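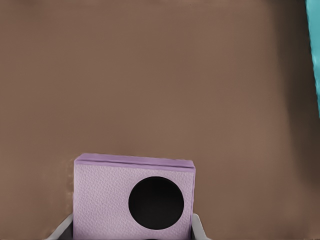 Figure 1. Plain brown work surface, darker along the right side. Computer rendering.

Evenness of Light on Reading Desks in the Elby Room
Project report, Building Services II
Submitted 4th November

1. Background

The Elby Room is the quiet reading room on the upper floor of the Fudano Building. It was refitted last year with new ceiling fixtures and brown-topped desks in place of the older white ones. Students who use the room in the evening have described the desks as dim, although the fixtures meet the output listed in the refit documents. The project set out to find whether the complaint comes from too little light overall, from light that is unevenly spread across each desk, or from the darker desk tops.

The work was limited to the desks along the inner wall. Desks near the windows were left out, as the window blinds do not close fully and street lighting could not be controlled.

2. Terms

Illuminance is the amount of light falling on a surface, given in lux. Luminance is the light leaving the surface toward the eye. Two desks can receive the same illuminance and look very different if one has a dark top. Uniformity is the lowest illuminance reading on a desk divided by the average for that desk, given here as a percentage.

3. Method

Readings were taken after dark with a Szewczyk handheld meter borrowed from the department store room. The meter was zeroed with its cap on before each desk. A paper grid was laid over the desk, and the sensor was set down flat at each grid point. The person reading the meter stood back at arm's length and on the side away from the nearest fixture. The grid was lifted off before luminance was measured, so that the paper would not affect the result.

The fixtures were switched on 30 minutes before the first reading. A trial run in February had shown the readings still drifting upward when the room was measured right after switch-on, and the trial data are not used in this report.

The room was also modeled in Brastora, the lighting package used in the course. Desk dimensions and fixture positions came from the refit drawings. The desk top was entered as a matte brown finish with no gloss. Walls were entered as off-white. Shelving was simplified to solid blocks.

4. Results

Average illuminance on the inner desks was 410 lux with no one seated. This is in line with the refit documents, and the first explanation can be set aside.

Uniformity on the worst desk was 66 percent. The low readings were grouped at the end of the desk nearest the shelving, where the upper shelves block part of the light from the second row of fixtures. Desks farther from the shelving gave a more even set of readings.

Luminance was lower than the old white tops would have given under the same light. No white desk was left in the room to measure directly, so a sample board from the store room was used for comparison. The board is slightly yellowed and the comparison should be treated as approximate.

The model agreed with the measured averages to within 6 percent. It was less reliable near the shelving, where it gave higher values than the meter did. Treating the shelves as solid blocks would be expected to cause an error in the other direction, and the reason for the difference was not found. One possibility is that the wall finish was entered too bright.

5. Discussion

The dark desk tops appear to be the main cause of the complaint, with shading from the shelves adding to it at one end of the row. Raising the output of the fixtures would increase luminance but would also increase glare on glossy paper and screens. Moving the row away from the shelving by around 30 cm improved uniformity in the model, but would narrow the aisle, and the required aisle width was not checked.

Task lamps were considered. The inner wall has no floor outlets, so cable runs would be needed.

6. Limits of the work

All readings were taken with empty seats. A seated reader casts a shadow on the desk, and the effect differs with the reader's height and writing hand. The meter's calibration sticker had expired. It was compared with a second meter of the same type, but both may share the same error. Further readings should be taken with seats occupied, using a meter with a current certificate.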